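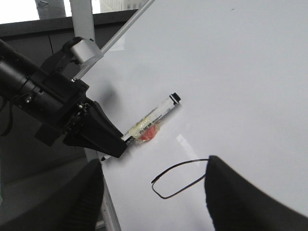
A two-fingered gripper with the marker tip on the board, near an open loop of ink. Wrist camera view.

Lenlow adds contact term to marker-drawing policy

Researchers at Lenlow have published results for a learned drawing controller that runs on a two-arm setup and works on a tilted whiteboard. The method, named Corora, was tested over 332 drawing attempts. The group counted an attempt as complete when the arm produced a single closed loop without losing the marker or lifting the tip before the ends of the line met. Corora completed 87 percent.

Drawing a closed curve on an angled board is a small task with several ways to fail. The tip has to stay in contact across the whole stroke, the pressure has to stay low enough that the marker does not turn in the fingers, and the end of the line has to come back to a starting point that the arm itself may be covering. Earlier versions of the controller relied on camera input alone and tended to lift off on the lower part of the curve.

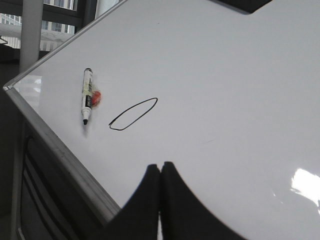 Finished oval beside the marker, seen from the wrist camera.

Corora keeps the cameras and adds an estimate of contact force computed from motor current in the arm. No separate force sensor is fitted. The policy predicts short segments of motion and corrects each one as the force estimate changes. When the estimate drops below a set level, the controller moves the tip toward the board along the surface normal before it continues the stroke.

Training used 100 demonstrations recorded by teleoperation. The group then retrained the policy with the contact term removed and ran it on the same board with the same starting positions. The gap between the two versions was largest on attempts where the marker sat at a shallow angle to the surface, according to the report.

Line quality was scored separately. The median gap between the start and end of a completed loop was 2 millimeters. The report does not claim that the shapes are regular. Most loops were longer in one direction than the other, and an overshoot at the joining point was accepted as a closed line.

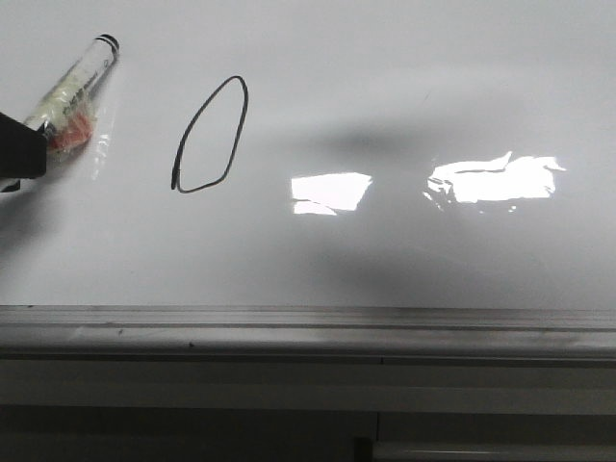 Closed loop with a short tail at the join, from the fixed camera.

Glare on the board remains a problem for the vision side. Bright reflections can hide part of a line, and the policy has no memory of ink it can no longer see. The authors list a short image history as the next change, along with tests on a matte board.

Grasping was treated as its own stage. The controller has to take hold of the barrel, bring the tip clear of the fingers and estimate its position before the first contact. Errors at that point carry through the full stroke, and the report attributes most of the incomplete attempts to them.
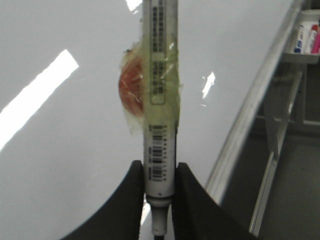 Torvik, commenting under the online summary, wrote that motor current is a poor stand-in for force at low speed, where joint friction makes up much of the signal, and asked for results on a second arm of the same model. The Lenlow group replied that friction was calibrated at the start of each session and that a repeat on other hardware is planned with Trovum in September.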